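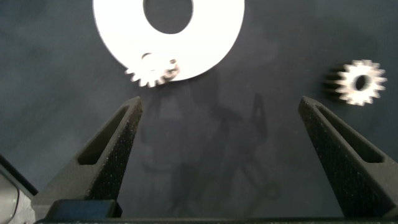 2 min read

About Clutura

Clutura is a small touring theater for children. We make plays from picture books, and we perform them in schools, libraries and small halls. Our shows are for families with children from two to nine years old.

The company was started by Petronella Pillay, who was a kindergarten teacher before she became a director. Her first play, Akus, was about a goat who is afraid of bridges. It was played on a carpet in her own classroom, with two actors and one drum. We still have it in our program, and the drum is the same.

Today we are 12 people. We write our own songs and sew our costumes in our workshop on Ntuli Street. Each play has few words and much music, so also children who are new to English can follow the story. After every performance the actors stay in the hall, and the children may come and speak with them.

In June we open our new play, Rostalon, about a sister and brother who look for their lost moon. It takes 50 minutes without a break. For schools we offer a morning workshop with up to 20 children in one group.

If you wish to invite us, please write to the office and tell us the size of your room.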